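Kitchen Counter Seating and Surfaces: Data Card

Published May 30, 2025
By the Ondunex Documentation Office

## Summary

Kurine is a collection of still pictures of kitchen counters, the seating that belongs to them, and the items that collect on top of them in the course of ordinary use. The subject of the collection is the tidying of the seating area: chairs and stools placed at, under, or away from the counter, with the surface left as it is found. The collection is maintained by Ondunex and distributed through the Pradport archive.

The present release contains 400 pictures taken in 33 kitchens. It replaces the August release, which was limited to dining tables and is no longer updated.

## Intended use

The collection is intended for the study of:

- the position of seating relative to a counter, including partial positions;
- the recognition of upholstered chairs and stools from behind;
- common counter items, including dishes, paper goods, organizers, and small appliances;
- floor finishes under and in front of a counter.

The collection is not suitable for measuring furniture. No dimensions were recorded, and the counters are of several heights. It should also not be used to draw conclusions about the housekeeping habits of any household or workplace, as the kitchens were selected for convenience of access.

## Contents of an entry

Each entry consists of one picture and a plain text record with the following fields.

**seating**: one line per chair or stool, giving color, covering, and position. Permitted positions are "tucked," "partly tucked," and "clear." A seat is recorded as "tucked" when most of it lies beneath the counter edge.

**surface**: a list of the items resting on the counter. Items on a tray are entered under the tray. Items on a plate are entered under the plate.

**floor**: the visible finish or finishes. Where two finishes are visible in one kitchen, both are recorded.

**background**: sinks, faucets, cabinets, and doors, where visible. This field is optional and is blank in a considerable number of entries.

Colors are recorded as they appear. Annotators were instructed not to correct for lighting, and the same upholstery may therefore be entered as gray in one record and dark gray in another. Users who require consistent color names should apply the lookup table supplied with the release.

## Sample pictures

The following are drawn from the island counter group, in which both upholstered chairs and bar stools are present. 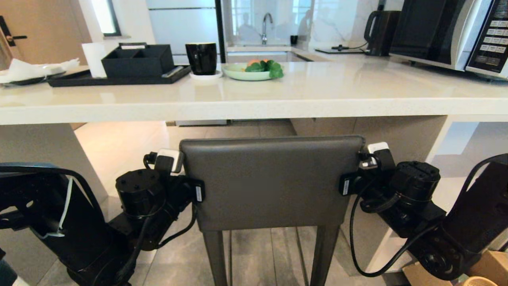
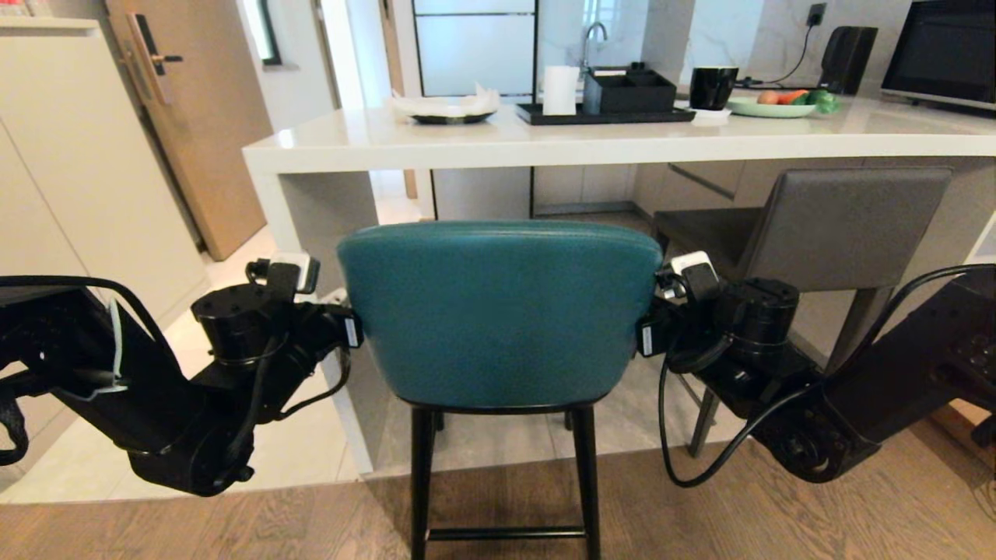 *Dark gray chair tucked beneath the counter (first picture); teal bar stool with footrest rung, gray bar chair partly tucked to its right (second picture).*

The surface record for the first picture lists a dark plate with a crumpled napkin or tissue; a black tray with a tall white paper cup and a divided organizer; a black mug on a white saucer; a pale green plate with an orange fruit and leafy greens; and an electric kettle. The microwave oven is entered as an appliance. In the second picture, the tray record includes a paper towel roll and a divided organizer.

The floor field reads "gray, stone-look tile" for the first picture and "light brown, wood plank" for the second. The two values are correct and should not be merged when the group is processed.

## Annotation

Records were written by hand and reviewed once. Where the annotator and the reviewer disagreed on a position, the more cautious value was kept, so that "partly tucked" is somewhat overrepresented. Paper goods proved to be the least consistent category. Annotators used "napkin," "tissue," and "paper towel" interchangeably for crumpled paper, and these terms were later combined under "paper, crumpled." A roll is always entered separately.

Produce is recorded in general terms unless the variety is plain. Contents of cups and mugs are not recorded.

## Known limitations

1. White and pale counters predominate. Dark stone is represented in only 2 kitchens.
2. Glossy cabinets and glass backsplashes may carry reflections. Reflected items are not annotated.
3. Seat legs are frequently hidden by one another or by the counter panel. Leg counts should not be derived from the pictures.
4. Backless stools are absent from this release.

## Access and citation

The collection is available on request through Pradport. Requests should state the purpose of use and the name of the institution. Please cite the collection as "Kurine, Counter Seating and Surfaces, Ondunex." Corrections may be submitted through the same channel and are incorporated at the next release.

## Comments

**mlh_annot**
Is the "partly tucked" threshold written down anywhere? We have been using half the seat depth and would like to match your practice if possible.

**Ondunex Documentation Office**
The threshold is given in the annotation guide, section 2. Half the seat depth is acceptable for most purposes.

**counterpoint88**
The lookup table maps teal to green. Our group would prefer blue-green as its own value. Otherwise the records loaded without trouble.

**dkw**
Please consider adding backless stools. Our break room has little else.

## Related items

- Kurine: Dining Tables (archived)
- Vávra: Pantry Shelves and Open Storage
- Annotation Guide for Household Surfaces
- Pradport Archive: Terms of Access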